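Workshop > Finishing > Small Projects

November 29, 2022
By the Catterall Bench blog
3 min read

I get asked a lot how I oil small wood pieces without ending up with sticky patches, so I'm writing it all down. My last batch was coat pegs for the hallway at our place in Rarton, and I've changed a few steps since then.

Start with sanding. I go 120, then 180, then 240, always with the grain. Wipe the dust off with a barely damp rag and let the piece sit for an hour. The damp raises the grain a little, so give it one more light pass with the 240.

Now the oil. I use Covon hardwax, but any wiping oil is fine. Put a small puddle on a lint-free cloth and rub it in thin — way thinner than you think! Wait 15 minutes and buff off everything that's left. If it still feels greasy, keep buffing.

Drying is where I used to mess up. Laying a fresh piece flat on the bench leaves marks underneath, so now I rest it across two offcuts with a gap between them. Spacing depends on the length of your piece.

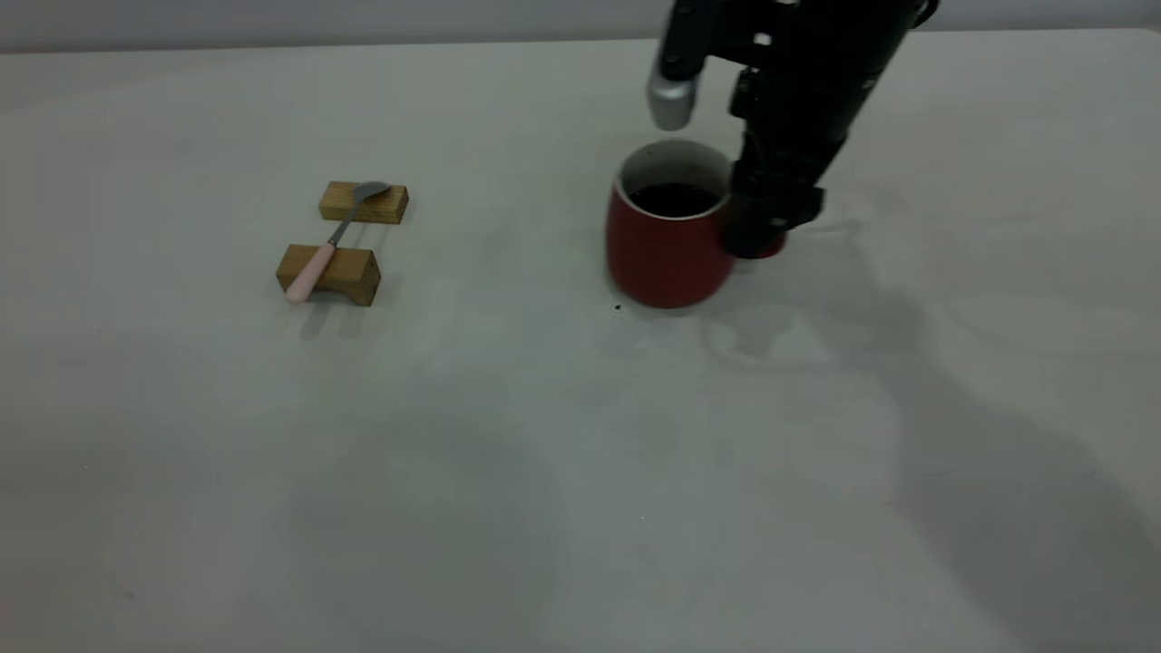

Two small blocks, set a little apart.

Leave it overnight at about 70 degrees, then do a second coat the same way. Spread your oily rags flat outside to dry before you toss them, never balled up in the trash. They can catch fire on their own.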